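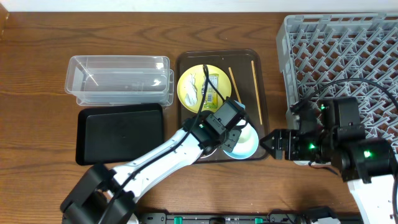 I gave up gel polish in April, and I keep waiting to miss it. For years I was the person who booked the next appointment before the last one had dried, and I had opinions about every salon between my apartment and the office. Now I do my own nails at home with plain old regular polish, at night, on whatever table is free. You don't need a vanity or one of those desks with the little drawers. A flat black tray with a bit of a raised rim is plenty, because the bottles stay put and the drips land on something you can wipe, and a clear plastic box with no lid will hold the rest of your stuff where you can see it. That's the whole salon!

My opinion, which has already gotten me into trouble at two birthday dinners, is that we've been talked into thinking a manicure has to last. Two weeks without a chip! Three weeks! Why? I don't wear the same shirt for three weeks. By day 10 of a gel set I was always sick of the color, and I had that creepy gap growing at the bottom, and I'd sit on the couch picking at the edges during a movie. We all know what picking does. My thumbnails were so thin last winter that they bent when I opened a can of seltzer.

So I switched to ordinary polish that chips in four or five days, and I've decided the chipping is a feature. It makes me take it off. I get to change my mind. This month alone I've been through a milky pink from Delline, a brick red from Makris that I bought purely for the bottle, and a gray that looked chic in the store and a little bit like a bruise on me. With gel I would have been stuck with that gray until payday — with regular polish it was gone before breakfast.

The other thing is money, and I know it's boring, but come on. My last salon visit was $92 with the tip, and that was for one color, no art, nothing fancy. I could buy a whole row of drugstore bottles for that and still have enough for lunch.
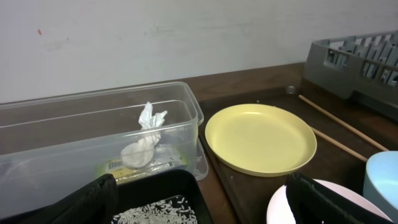 Paper towel in a clear box, ready to grab.

Now, removal. People tell me they stay with the salon because taking polish off is such a chore, and I think they're remembering glitter. Regular cream polish comes off with a folded piece of paper towel and some patience. Press, count slowly in your head, then pull toward the tip. I use the Nastex remover, the one that smells faintly of pears, and I follow it with whatever hand cream is in my bag. Cotton balls leave fuzz on everything and I will not be taking questions on that.

I should be fair to the other side. If you work with your hands all day, or you have a wedding or a long trip coming up, gel makes sense, and a good nail tech is worth every dollar. I also can't do my right hand neatly to save my life. It always looks like I painted it on a bus. I've started leaving the mess around the edges and rubbing it off in the shower the next morning, which works better than you'd think with a decent base coat (Geria makes the one I keep going back to, even though the brush is too wide for my pinkies).

What bugs me is the way short-lived polish gets talked about as the sad, cheap choice. I saw a video with 4,000 comments under it, and the ones I read were mostly people apologizing for their chips. Apologizing! To strangers! A chip on your index finger means you washed a pan or dug for your keys. Put another coat over it if it bothers you, or take it all off and go bare for the weekend. My nails are short right now, and as of last night they're a kind of tomato orange, with one smudge on the left ring finger where I got impatient and reached for the remote.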